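How a Company Plans to Buy a Robot

A robot arm is a machine that moves objects by following instructions from a computer. Before a company buys one, it makes a budget. A budget is a list of what will be bought and how much money each item will cost.

The first step is to write down the job. At Faswood, a packing company, the job was moving ice packs for boxes of chilled food. Rochelle Strickland, the planner there, wrote down the size and weight of each item. The heaviest ice pack weighed 375 grams.

The next step is to choose the parts. The arm is usually the most expensive part. A gripper, the robot's "hand," is often sold separately. Faswood's list also had a table, a safety fence and spare fingers for the gripper. One pair of spare fingers cost $200. The fence cost $1,766.

Some costs come later. A robot uses electricity. Its moving parts wear down and must be replaced. Workers need training, and training takes paid time. Faswood planned for 27 hours of it.

A company should also test the job before it pays for everything. Soft items are harder to grip than hard blocks. Their shape can change when they are squeezed, and their edges can fold. 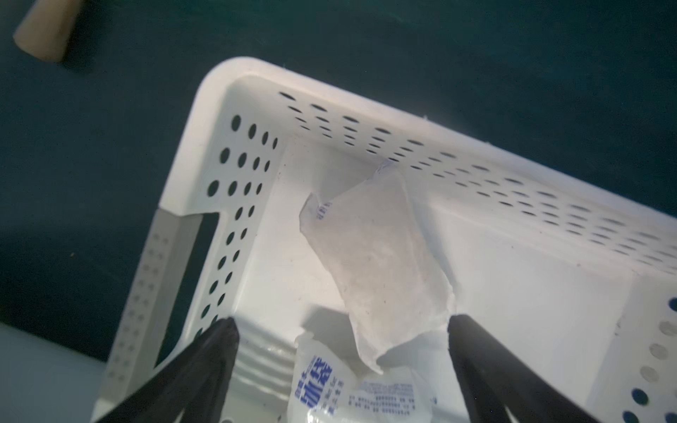

Two ice packs in a white plastic basket, with the black fingers of a gripper. The blue characters 冰袋 mean "ice bag" in Chinese.

Words to Know
Budget: a plan for spending money.
Gripper: the part of a robot that holds things.
Spare: an extra part kept for later use.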